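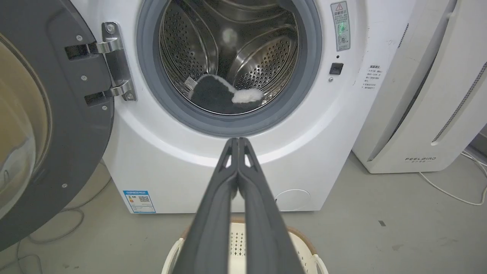
Figura 7.1. Máquina de lavar de carga frontal, com a porta aberta.

Última atualização: 16/05/2023

Capítulo 7
O móvel e as suas cópias

Quem entra hoje numa loja de mobiliário com intenção de comprar uma cadeira descobre depressa que há a cadeira, a cadeira «inspirada em», a cadeira «ao estilo de» e a cadeira que se parece com todas as anteriores e custa menos do que o táxi para a levar para casa. O vendedor trata-as pelo mesmo nome. O tribunal, quando chega a pronunciar-se, costuma ser mais picuinhas.

Nos capítulos anteriores estudámos o objeto doméstico pelo lado de quem o desenha: a função, a estrutura, os materiais, o fabrico. Mudamos agora de lado do balcão. Interessa-nos saber como um móvel ganha prestígio, como o perde, e por que razão a mesma tábua com quatro pernas pode valer um salário ou uma tarde de arrependimento.

7.1 Um caso para começar

A cadeira Brurnix foi apresentada em janeiro pela casa Tuveck, fabricante de dimensão modesta e catálogos muito grossos. Tinha assento em faia curvada, costas de uma só peça e um preço de 1.259 euros, que o folheto de lançamento descrevia como «acessível», sem especificar a quem. A versão com braços custava 2.110 euros. Os braços, note-se, eram dois.

Antes do fim do ano, a Nasix vendia por 400 euros uma cadeira de perfil muito parecido. As costas vinham em duas peças aparafusadas, a faia era folheado sobre aglomerado e a curva do assento tinha sido endireitada até caber numa caixa plana. A maioria dos compradores não deu pela diferença. Os que deram foram, em boa parte, os que se sentaram.

A Tuveck protestou, a Nasix respondeu que uma cadeira é uma cadeira, e a imprensa da especialidade dedicou ao assunto vários números e muitas fotografias a preto e branco. Voltaremos a este caso ao longo do capítulo. Convém que o estudante não tome partido antes da secção 7.4, onde terá ocasião de mudar de ideias.

7.2 Vocabulário indispensável

Boa parte das discussões sobre cópias arrasta-se porque os participantes usam a mesma palavra para coisas diferentes. Adotaremos as definições seguintes.

Original: exemplar produzido pelo autor ou por quem dele recebeu autorização. Não tem de ser antigo. Também não tem de ser confortável, como qualquer visita a um museu de design permite verificar, desde que o vigilante esteja distraído.

Reedição: produção retomada, com autorização, depois de um intervalo. Pode incluir alterações de medida ou de material, que o fabricante anuncia em letra pequena.

Réplica: reprodução que procura repetir forma e dimensões do modelo. O termo nada diz sobre a legalidade, e os vendedores apreciam-no por isso mesmo.

Derivação: peça que retoma uma solução alheia e a leva para outro lado. Quase toda a história do mobiliário cabe aqui, incluindo as partes que os autores preferiam ver noutra categoria.

Contrafação: cópia que se apresenta sob o nome ou a marca de outrem. É a única palavra da lista que nunca aparece na etiqueta.

7.3 O prestígio como acabamento

Um móvel torna-se clássico por um processo menos nobre do que sugerem as monografias. É preciso que seja fotografado, que apareça na sala de alguém invejável e que sobreviva à moda que o trouxe. A qualidade construtiva ajuda, sobretudo na última etapa. O banco Miettinen, que analisaremos adiante, passou anos em refeitórios escolares sem despertar qualquer emoção. Bastou uma galeria pousá-lo sobre um estrado branco para que se lhe descobrisse uma «serenidade nórdica» que os alunos, por falta de formação, tinham confundido com dureza.

Ao terminar este capítulo, o estudante deverá saber distinguir os cinco termos da secção 7.2, identificar numa peça os sinais de fabrico que separam a reedição da réplica e redigir uma ficha de avaliação sem recorrer ao adjetivo «intemporal».

Para a leitura da secção seguinte, tenha à mão uma fita métrica e uma cadeira que possa virar ao contrário. Comece pela parte de baixo do assento.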